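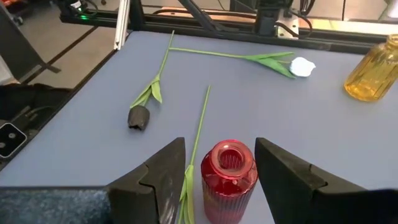 A red ribbed vase and the black tulip, waiting their turn.

Fake tulips look like a spill, not a bouquet. How many per vase?

Posted in Home & Garden > Faux Flowers, September
By Jeferson Guerra
Print this page | E-mail to a friend

I have come into some artificial tulips. They were left over from a function at my sister-in-law's work, and she has a gift for making other people responsible for things. There are reds, whites and one black one, which my daughter has claimed and named Gerald. The stems are green, the leaves are attached more or less, and I have two small glass vases to put them in, one red and one yellow.

The trouble is that I can't get them to look like anything. I put all of them in the yellow vase and it looked like a bus queue. I took most of them out and it looked like a bus stop. Three seems to be as many as the yellow one will take before it starts thinking about falling over, and even then they all want to lean the same way, as if someone interesting has walked in on the left.

The red vase is narrower at the top. It's a pretty thing, ribbed up the sides with a shoulder and a short neck, but getting a second stem past the first one's leaves is like posting a cat. I've had leaves come off in the process. I now have a small collection of loose greenery and no idea whether I'm meant to glue it back on, tuck it in somewhere or pretend it was never there.

So, in order of how much they're bothering me:

How many stems should go in a small vase?

Do I mix the colours, or does the red vase get the red ones?

Should I cut the stems? They're tall for the vases, and I'm told there's wire in them. I own kitchen scissors and a bad attitude.

They are going on the dining table, which is not large, and where people will also be expected to eat. 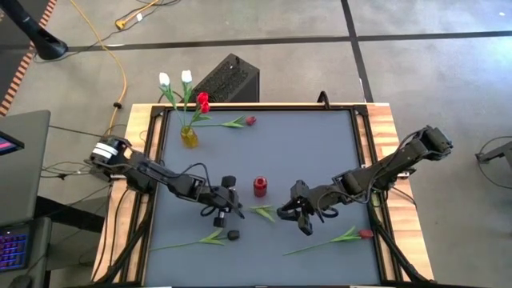 I should add that I've been at this since about 9 in the morning with most of them laid out flat so I can see what I've got. My wife has walked past twice and said "nice" in two different tones. I did look up a few videos, but they all begin with a woman who already owns floral foam, a turntable and 100 stems of eucalyptus. I have a tea towel.

Any help appreciated. Gerald is not negotiable and has to be in one of them.

Posted by Gleice Teixeira, 4:15 pm

I did table flowers for a reception hall for quite a few years, real and otherwise, and the otherwise ones are harder. Real tulips flop about on their own and people call it movement. Yours will stay exactly where you left them, so you have to do the flopping for them.

Three in the yellow vase is right. Stop there. If you have two whites and a red, put the whites in first and let one sit a bit higher than its neighbour, then lean the red out to the side. The unevenness is what you want. When all the heads are at one height they look like they're being photographed for a school magazine.

For leaning, don't fight the vase. Take the stem out, hold it near the middle with both thumbs underneath and bend it slowly over about a hand's width. A gentle curve, no corners. A kink in a wired stem is there for life. Do each one a different amount. Then warm the leaves a little in your hands and curl them outward, away from the stem, so they stop clinging to it like wet socks.

Before you cut anything, put a finger's depth of clean gravel or glass beads in the bottom of the vase. That keeps it from tipping and holds the ends where you put them, and you may find the height stops bothering you. If you still want them shorter, bend the bottom of the stem up into a hook instead. You can undo a hook. If you must cut, please don't use the kitchen scissors. Cheap side cutters from any hardware store will do it, and you'll still be able to open a bag of rice afterwards.

A see-through vase will show your gravel, by the way, so rinse it well first. Ask me how I know.
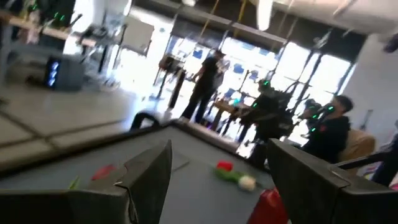 On colour, I would keep red flowers out of a red vase unless you've got something pale in there with them. Red on red disappears from across a room. One white and Gerald in the red vase would look quite smart. Feed the stem with the fewest leaves in last, and twist as you push. If a leaf comes off, most of them are just a sleeve and will slide back up from the bottom end. No glue needed. Any that won't go back can be poked in at the neck, where they cover the gap nicely.

As for people eating, sit down in your own chair before you decide you're finished. If you can't see the person across from you, it's too tall. Some families consider this a feature.

Posted by Tomić, 5:50 pm

just put them all in a jug

Posted by Wavis, 9:20 pm

Agree with most of what Gleice said, but I'd leave the beads out of the red one altogether. It's a small neck, and you will spend an evening getting them back out again with a chopstick. A bit of florist's putty on the bottom of the stems does the same job and peels off after.

Also, dust. No one has mentioned dust. Faux tulips are closed at the top so they aren't too bad, but the leaves collect it along the crease. A soft paintbrush once a month, or a hair dryer on cool if you don't mind it landing on everything else. I have had mine for several years and they've outlasted two dining tables and a brother-in-law.

I don't mind the jug idea either, to be fair to Tomić.

942 people found this page helpful
Print this page | E-mail to a friend

Related in Faux Flowers
How do I get a price sticker off ribbed glass?
Silk peonies: can they be steamed?
Is the Dolis bud vase supposed to wobble?
Storing artificial flowers without crushing the heads
Centrepieces for a very narrow table
Brindis glass beads, clear or frosted?
See all 346 posts in Home & Garden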